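# Recording thin-stem grasps on a two-arm bench

This page covers the flower task on the Lotmont bench: two arms, parallel-jaw grippers, one head camera. It assumes the arms are already calibrated and Zundirum starts without errors.

## 1. Set the table

Place a clear glass vase at the center of a white tabletop and put part of the bouquet in it. Lay the remaining tulips on the right, stems toward the front edge. Pink, yellow and white heads work well together, though white petals lose contrast against a pale wall. If your detector drops them, lower the exposure before touching any thresholds.

Park both grippers open at the left and right of the view, jaws facing in.

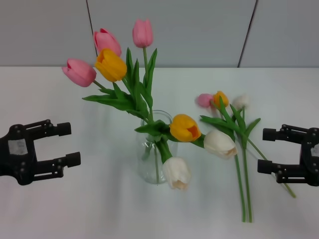 ## 2. Configure the grippers

Open the Amini config and edit the gripper block for both arms:

```
close_force: 90
max_ticks: 1795
hold_on_contact: true
```

`close_force` is in raw driver units. Stock is 149, too high for a tulip stem - it will crease the stem and the flower folds over a few minutes later. `max_ticks` is the fully closed position on our linkage. Read your own value with the jaws shut and no load.

Restart the driver after saving. Hot reload updates the force but not the tick limit.

## 3. Record

1. Start Zundirum and load the `grerkari_vase` profile.
2. Check that both wrist readings are stable.
3. Bring the right gripper in low, with the fingers on either side of one stem.
4. Close until the contact flag sets, then lift straight up before moving left.
5. Lower the stem through the neck of the vase and open the jaws slowly.
6. Use the left gripper only to steady the glass. Keep it clear of the leaves at the rim.
7. Return both arms to park and stop the recording.

Stems that lie parallel are the hard case, as the lower finger tends to slide under both. Approach from the outer side and take the one farther from the vase first.
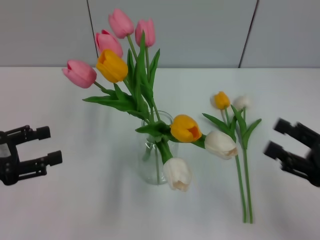

Keep each episode to one stem. Longer episodes are harder to trim, and a single bad grasp means discarding the lot. Our Grerkari set stands at 3,519 episodes, all cut this way.

## 4. Check the log

Plot jaw position against time. A good grasp shows a flat section well above the closed limit. If the trace runs all the way to `max_ticks`, the fingers met with nothing between them - delete the episode and record it again. A slow drift during the lift means the stem is slipping. Clean the pads first, then raise `close_force` in steps of five.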